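Giving up the second car

We sold the second car in October. It had 58 payments behind it and two to go, and I paid those off early so the title would be clean. The buyer came from Lorkum, looked under the hood for a minute and drove it home the same evening.

The reason was money. Insurance had gone up again, the tires were due, and the shop wanted 600 dollars for brake work on a car that mostly sat in the driveway. I kept a notebook in the glove box for the last few months and wrote down every trip. Most of them were under two miles. A lot of them were me going to get one thing I forgot at the store.

The first weeks were annoying. I missed a dentist appointment by reading the bus timetable for the wrong direction. We had to start talking at breakfast about who needed to be where, and we were not good at it. Now there is a sheet on the fridge and whoever writes on it first gets the car.
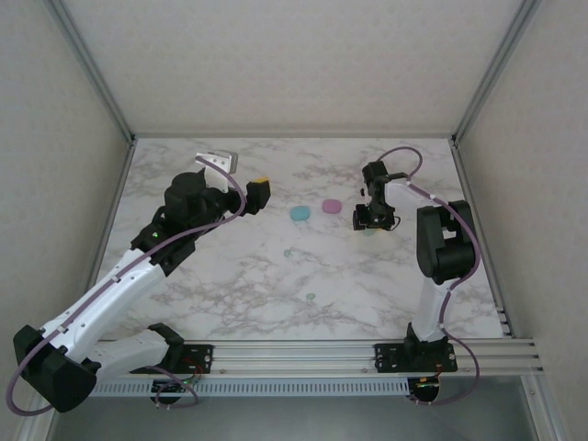
Rianne Baert wrote to me after the last post that the sheet would stop working once winter came, and that in her house the trouble was never the commute but the evenings, when two people had practice at opposite ends of town. She went back to two cars after one season and doesn't regret it.

She may be right about the evenings. So far we have handled them by asking for rides, which I don't like doing, and by skipping things, which I mind less than I expected. I set aside 100 dollars a month for cabs and haven't used all of it yet.

The bike has done more of the work than the bus. I put a rack on the back and bought decent lights. It needs a new chain before spring, and I still have to find somewhere to store it out of the rain, as the garage is full of things that used to be in the trunk.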